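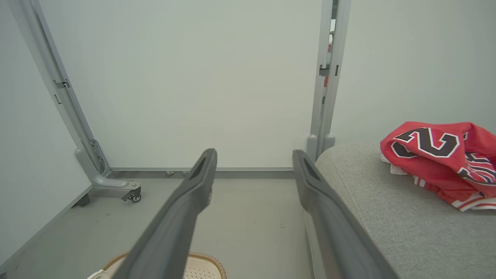 Garage slab has dropped at the door end - lift it or break it out?

Posted by Konrad Lis, 29 Apr 2023

We bought a house in Oswood in February with an attached single garage. The floor is a concrete slab, 100 mm thick where I can see the edge of it, and the front third has sunk towards the door. There is one crack running nearly the full width, and everything on the door side of it has gone down. With a straight edge across the crack the drop is 9 mm, and by the threshold it is a good bit more than that. Rain now runs in under the door and sits there.

I have had 2 people out. One wants to drill through and pump resin underneath to bring it back up. The other says resin is a waste of money on a slab this old and wants to break out the front section and pour it again with mesh. The second price is higher but includes a new threshold strip. Neither of them dug a hole or looked at the drains.

The car does not go in there. It is used for bikes, a freezer and a workbench. The walls look fine, no cracks in the brickwork. What would you do, and is there anything I should ask before I pay a deposit?

Grażyna Tomaszewski

Find out why it sank before you spend anything. The usual causes are fill that was never compacted properly, or water washing it out. You say neither of them looked at the drains. Where does the downpipe by the garage go? If it drops into an old clay gully next to the door, get that run checked with a camera first. Ours was cracked just below the bend and had been emptying under the slab for years. Lifting the concrete would have done nothing for it.

After that I would tap across the floor with a hammer. A hollow sound means there is a gap under the slab, and resin is reasonable for that as long as the concrete itself is sound. If it is broken into several pieces, or crumbles when they drill, replace it.

Questions for both firms:

How far will you lift it, and what tolerance are you quoting to?
What is the guarantee, and does it cover further settlement or only the material?
If you break out, how deep will you dig and what goes back in as sub-base?
How will the new section be tied to the old one?
Is a damp proof membrane included, and will it lap with the existing one?

The fourth matters most. Without dowels into the old slab you can end up with the same step again in a few winters.

Obed Sulemana

resin every time, mine was done in a morning and you can walk on it straight away. no mess no skip. cant remember the price

Lerato Lekota

I would go with breaking out in your case, but I agree with Grażyna about the drain. A crack right across with all the movement on one side sounds to me like the front part was poured over backfill from the footings. It is common on garages that were added later.

You could also ask for the new section to be laid with a slight fall to the door, so that any rain that gets in runs back out. Lifting the old slab only gets you the level you had to start with. Get the fall written into the quote. Mine was agreed verbally and the floor came out dead flat - I had to pay for a channel drain across the opening afterwards.

Leave the new concrete as long as they tell you before the freezer goes back on it.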